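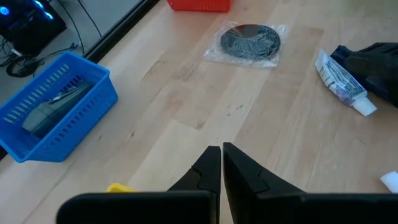
A blue basket on a pale wood tabletop, with a clear plastic bag and its round black contents close by.

Every house I have ever lived in has had one surface where everything lands. In my grandmother's place in Jurnham it was the sideboard, and in mine it is the table, a nice blond wooden one with long straight grain that I was so proud of when we bought it (secondhand, from Godby, carried up 18 stairs with a good deal of language). I promised myself I would keep it clear. I kept it clear until January.

What changed things for me, and I say this as someone who has bought more storage than any one person should, was the humble slotted plastic basket. The bright kind, blue or red-orange, the sort you find stacked up near the registers and walk right past. They cost next to nothing, they rinse out under the tap, and the slots mean you can see what has sunk to the bottom before it has been down there all winter.

I used to think small things needed small boxes with lids, and I had a whole family of them from Cerkimwood, very handsome, dovetailed at the corners. The trouble with a lid is that you have to lift it. By evening I am tired and my hands are full, and a pen will go wherever there is an opening. So now the flat things go in first, a dark gray pouch or a case or whatever it may be, and the slim things lie on top where I can grab them by the clip. It won't win any prizes for looks, but I can find a pen while the phone is still ringing!

Bags are another matter. I am fond of a clear plastic bag for round, flat odds and ends, the black discs and lids and pads that roll under the stove if you let them. You lose a little to the crinkle and the shine, but you can still tell what you have, and a bag will squash into a corner where a box never would.

If you want to try it, start with one basket and leave it out on the table for a month. Don't label it, and don't go looking for a matching set. I did both with my old Dijkstra drawer trays and spent a whole weekend sorting rubber bands by width, and I would like that weekend back. When the basket is full, tip it out, wipe down the wood, and put back only what you reached for. Mine gets tipped out just before supper, usually with the radio on, and the leftovers go in a paper sack by the back door until I can face them.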